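Right, a few posts on the Zadville parental leave bill, because several of you have asked what I make of it and I kept promising to write something once the kettle had boiled. It's boiled twice. Here we go.

The vote went through the lower chamber late in the evening, after 8 hours of debate and 432 proposed amendments, most of them (I'm sorry to say) about commas. I stayed up for the lot with a blanket and far too many biscuits.

What the bill does, put simply: it gives ten weeks of paid leave to whichever parent didn't give birth, and it lets adoptive and foster families claim the same. Until now they had to rely on their employer being kind, and plenty of employers weren't.

I do have a soft spot for this one. When our youngest came home we had a fortnight between us and then it was back to the early bus to Plurka. I still remember eating cold toast at the stop and wondering how anyone managed it with twins!

Now, the people against it aren't all ogres, and I'd ask you to be gentle in the replies. I had a long chat with a lady who runs a bakery in Lūse with a staff of four, and she's frightened of losing one of them over Christmas. That's a fair worry and the bill is thin on it.

There is a hardship fund for small firms, but it only covers about 3,000 claims a year, and the form is a horror. I filled in a practice copy on Bruleo and it logged me out twice before I got to the bit about payroll.

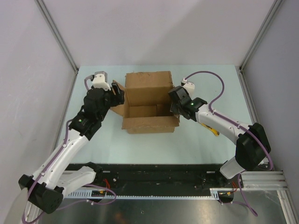
Does the new leave apply to babies born before the law comes in?

Only if the child is under six months old on the day it starts, and you'd need to put your claim in yourself, as your employer won't be told to do it for you.

The upper chamber takes it up in September. If you'd like to write to your member, do keep it short and put your own story at the top, they get so many copied letters and the personal ones do get read. I'll be sending mine tonight once the dishes are done, and I'm happy to look over anybody's draft if you'd like a second pair of eyes x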